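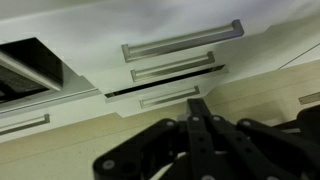

Rieger用の交換リンクセット、ようやくページに載せました!うちのPokorauも開閉が1,507回を超えたあたりから指先のガタが気になりだして、リンクとピンを一式入れ替えたんです。リンクは黒い樹脂、留めているのは灰色の丸いピンなので、組んだあとに浮いているピンがないか目で追いやすいのがうれしいところ。引き出しのバーハンドルみたいに細長いものをつかませる人ほど、このガタは早めに見てあげてほしいです(私は放っておいて後悔しました)。

セット内容は左右のリンク、中央の指リンク、ピン一袋。品番は212が標準、227が長い指用です。交換の前に必ず電源を落として、ケーブルは根元から外してください。ピンは外側から順に抜いて、戻すときは全部仮留めしてから本締め。一本ずつきつく締めていくと、最後の穴がまず合いません。終わったらSonenの設定画面で開き幅のゼロ点を取り直します。私はこれを忘れて、半日悩みました……。

アームに沿わせるケーブルは、手首をいっぱいに回しても突っ張らないくらいの余裕を残して巻き直しておくと安心です。
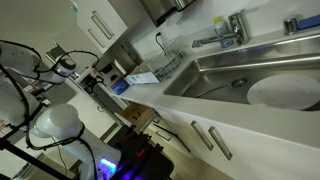
Heike Diekmannさんからは、227を標準の指に付けてしまい全閉の手前で止まる、212に買い直すしかないのか、と問い合わせをいただきました。未使用のピンが残っていればリンクだけの交換で大丈夫です。注文欄に「リンクのみ」と書いてくださいね。価格は一式2,877円、リンクのみの場合は折り返しお知らせします。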